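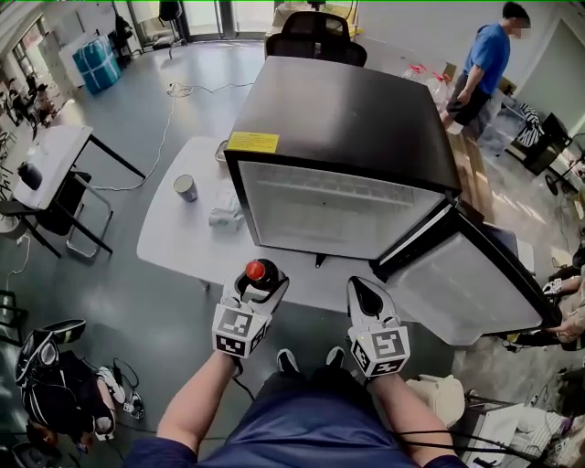 Buy the small one, set it on a table, and stop pretending an office of this size needs a kitchen, one reader wrote in reply to our December piece on shared refrigerators. The letter ran to 2 pages and most of it was about shelf height. It deserves a longer answer than we gave it at the time.

Filed under: Workplace / Small Equipment

A glass-door mini-fridge is a simple machine with narrow tolerances. The cabinet is small, the door takes up one full side of it, and glass insulates less well than a foam-filled panel of the same size. Every opening replaces a large share of the cold air inside. A full-size refrigerator can absorb that. A tabletop model has far less cooled mass to draw on, and its recovery time depends mostly on how much chilled liquid is already on the shelves.

For that reason the first rule is to keep it stocked. Bottles hold cold better than air does. At the Kurnville office of Sernon, a packaging firm with 34 people on one floor, the staff fridge is refilled in the late afternoon, when the remaining bottles are cold and the new ones have the night to catch up. Refilling in the morning puts the heaviest load on the compressor just before the heaviest use.

Loading order matters less than spacing. Small bottles should stand upright with a finger's width between them and the same gap at the back wall. Pushed tight against the rear surface, they block circulation and may freeze to it. Tall bottles go wherever the shelves permit, and in many small cabinets they do not permit it at all – measure the bottle with its cap on before moving a shelf. Caps should be checked for tightness before a bottle goes in. A slow leak on the top shelf will reach every shelf beneath it.

Placement is where most offices go wrong. The cabinet gives off heat, usually at the back or the sides, and needs open space there. A table is a good support if it is level and does not rock. It brings the shelves up to a height where labels can be read without crouching, and it keeps the door clear of bags and shoes. It also invites clutter. Cups, cloths and trays collect beside any appliance that stands at hand height, and anything pushed up against a vent will shorten the life of the compressor. Keep one cloth for the door and shelves, and store it elsewhere.

Door swing should be worked out before the plug goes in. The open door needs its full arc, plus room for a person to stand and reach in with one hand while holding a bottle in the other. Chairs on casters drift into that arc. Where the hinge can be reversed, the door should open away from the walkway. Power cables should run along a wall or be covered, particularly where people cross the floor with their hands full.

Frost is the other recurring complaint. A thin film on the inner walls is ordinary in humid weather. Once it has thickness, it acts as insulation in the wrong place, and the cabinet should be emptied, switched off and left open over a tray. Scraping is a poor idea, as the refrigerant line may lie directly behind the surface. Molefe, a design studio upstairs from Sernon, defrosts every 17 days and keeps a written log taped inside a cupboard.

Warning labels should be read once and left in place. They generally cover ventilation, wiring and what may not be stored inside, and the person who needs them is often the one who moves the unit 2 years later.

Our reader's point about shelf height stands. Adjustable shelves are worth paying for, and fixed ones should be measured against the bottles already in use.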